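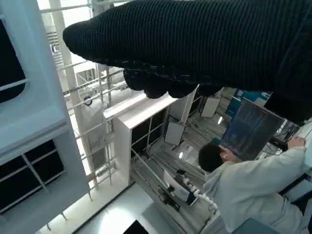 White cabinet and railings, main room, August.

Progress report to the Romaniuk fund: Brirkstead fit-out, second period
Prepared by Darius Šimkus

You asked for a plain account of where the money has gone and whether the room is ready. The money is mostly spent. I would not call the room ready, though I know Leandro Montes told you otherwise by phone.

Storage. The white cabinet is in the room and we have been using it for six weeks. Wistetti's offer said it would take all the small stock now kept in the corridor. We moved 139 boxes and then ran out of shelf. Another 30 are still in the corridor, where the fire inspector has already seen them once. Wistetti suggests a second unit. I would like to see the first one used properly before anyone pays for another, and Mesfin Shiferaw has agreed to go through the boxes and throw out what he can. My guess is that a good part of it is old paperwork.

Railings. These were the largest single item and I still have doubts about them. The white rails look fine and the room is bright enough that they don't close it in. But they were sold to us as something we could rearrange in an afternoon. Krešimir Živković and I tried it in July, and we needed most of a day to shift one section. I have asked the supplier, Ollell, to come and show us how it is meant to be done. They have answered twice without naming a date.

Daylight. The original plan counted the windows as a benefit. By 2 p.m. the glare at the far end is strong enough that people turn their chairs around. Blinds were taken out of the budget at your last review, and I would ask you to look at that line again. The quote we hold is for 187 per window, fitted.

Use of the room. The target was daily use by the end of this period. The sign-up sheet shows good weeks and very poor ones, and the good weeks match the times Deividas Ozoliņš was here to push people. I don't think we can claim a habit has formed, and I have left that box blank on the form.

Still open:
Corridor boxes, Mesfin, end of next month
Ollell visit, Krešimir, no date
Blinds, waiting on you
Final invoice from Wistetti, held until the shelf question is settled

Please don't release the last payment until you have heard from me on the final item.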